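I went to the open day at Trirnico last month fully prepared to be annoyed, and I was only partly annoyed, so I suppose that counts as a good afternoon.

Some background. I spent nine years fixing office computers for a living, and I still do it for neighbors who bring me cookies. So when the flyer said "See robots take apart and rebuild a real PC!" I knew exactly which part of the building I was going to. The rest of the day was the usual stuff. A conveyor sorting colored caps, a long line for coffee, and a big poster about a partnership with Pruker that used the word "seamless" four times.

The PC demo was run by a small outfit called Vusard, who build the software that tells the arms where to go. They had taken over a corner at the back and the first session was supposed to start at eleven. It started closer to noon. During the wait we got slides. I have sat through a lot of slides about the future of repair, and these were very much like the others. Old computers pile up, skilled people are expensive, robots will help. Fine. I wrote down one number, which was 112, the count of practice runs they said they had done on the same model of desktop. The same model! I asked what happens when the next machine in the pile is a different one and was told that this was "on the roadmap."

That's my whole complaint about these events, really. Anybody who has opened a few hundred computers knows that the job is mostly surprises. There's a screw some previous owner swapped for a longer one. There's a clip that was brittle to begin with. There's a cable somebody tucked under something else for no reason. My hands deal with that without asking me. I wanted to see what a robot does about it, and a tidy case laid open on its side with the panel already off skips a good part of the fun. Getting the panel off is where I've said most of my bad words over the years.

Still, I stayed for the second session, and then I hung around until 1230 because the person at the desk said they'd try the processor socket again. I will give them this much: they picked a hard thing. Those sockets are fussy. You lift the lever, you open the frame, and from then on you are looking at contacts you do not want to touch with anything, ever. I've ruined exactly one in my life and I still remember the sound my boss made. Watching an arm work near one made my shoulders go up around my ears.

It was slow. I timed one stretch of it on my phone and it came to almost 90 seconds for a move I would do while talking to somebody. The man next to me said speed would come later, and maybe it will, but I've been hearing that since I had more hair. What I'd want from Vusard is a boring chart: how many tries, how many failures, how many boards damaged. I asked for one. They offered me a sticker with the Kauppinen logo on it (a sponsor, I gather), and I took it, and it's now on my toolbox.

Would I go again next year? Probably, if they bring three different computers and let the audience choose. 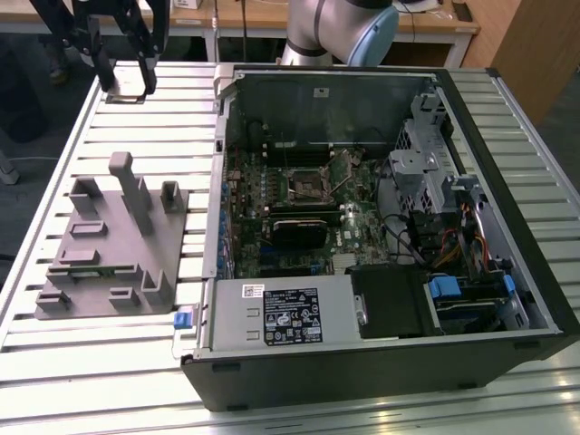

Can a robot replace a PC repair technician yet?

Going by this demo, a robot can practice a few set steps on a computer it already knows, with people nearby to prepare the job. I saw nothing that would handle a random machine off the street, so I'd keep your repair person's number.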